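Caring for Knitwear at Scale: A Conversation with Jintana Khunthong of the Kaewmanee Textile Library

March 22, 2024 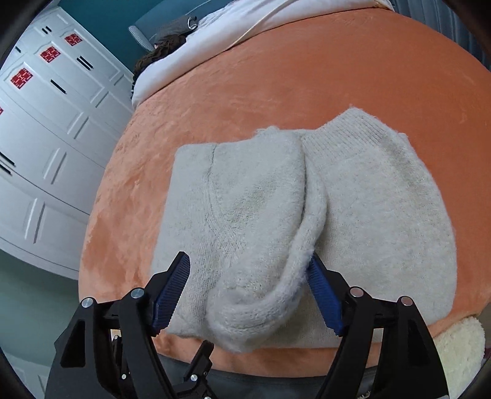
The Kaewmanee Textile Library in Stirkbridge lends clothing in the way that other libraries lend books. Members may borrow coats, formal wear and knitwear for up to 7 weeks at a time, and the collection now stands at 1059 items. Of these, 163 are sweaters and cardigans, the part of the collection that requires the most attention between loans. Jintana Khunthong has directed the library's garment care program since it opened, and she met with us to discuss how the program is run and what households might learn from it.

Ms. Khunthong was trained in tailoring and later managed the linen service of a hotel in Tuslow. She describes the move to a lending library as a change of pace more than a change of work.

"In a hotel, every sheet is treated the same way, and it is treated that way every day," she said. "With borrowed clothing, each piece comes back with a different history. One member wears a sweater twice in a month. Another wears it to work, to dinner and on the train. We have to look at what is on the table and decide."

Returned knitwear is first inspected by hand. Staff check the cuffs, the elbows and the underarm seams, where wear appears first, and record the result on a card that stays with the garment throughout its time in the collection. Items that need only airing are placed on a rack overnight. Items that need washing are sorted by fiber content.

Asked which mistake she sees most often, Ms. Khunthong did not hesitate. "Too much washing. People wash a wool sweater after one wearing because that is what they do with a cotton shirt. Wool does very well with fresh air. If there is no stain and no odor, leave the washing machine out of it."

Her second concern is storage. The library keeps all knitwear folded on open shelves, and members receive a printed card asking them to do the same at home. A heavy sweater left on a hanger will lengthen under its own weight, she explained, and the shoulders may take on a shape that is difficult to remove. Garments put away for the summer should be clean, since moths are drawn to traces of food and skin oils.

"In May we send a reminder to every member," she said. "It covers folding, cleaning before storage, and checking the shelf once in a while. It is the most forwarded message we produce."

The program has also changed the way the library buys. In its early period, the collection was built almost entirely from donations, and many soft, brushed knits were accepted because they were popular with borrowers. Those garments pilled quickly, and a number were withdrawn. The library now asks donors for care labels where these are available, and it gives preference to knits that can be mended with ordinary yarn.

Mending is a subject to which Ms. Khunthong returned several times. Repairs are completed in a small workroom behind the lending desk, using supplies purchased through Privent, a regional wholesaler. Last year the workroom completed 906 repairs across the whole collection. Most were minor: a loose button, a pulled thread, a hem that had come down.

"We do not hide every repair," she said. "If a borrower sees a neat darn at the elbow, that person may go home and try one. I have had members bring in their own cardigans and ask me to show them the stitch. I am always glad to do it, provided the desk is quiet."

On the question of pilling, she recommends patience and a fabric comb used lightly, with the garment supported on a flat surface. She does not recommend pulling pills off by hand, as this draws more fiber to the surface and leads to further pilling.

The library intends to offer evening classes in basic knitwear repair at its Stirkbridge site. Places will be open to members first and to the general public afterward. Participants will be asked to bring one garment in need of attention, and Ms. Khunthong has a request regarding the choice.

"Please bring something you wear," she said. "Many people arrive with the one thing they have kept in a drawer for years. I would like to begin with the sweater they reach for in the morning."

Members may register for the classes at the lending desk during regular opening hours.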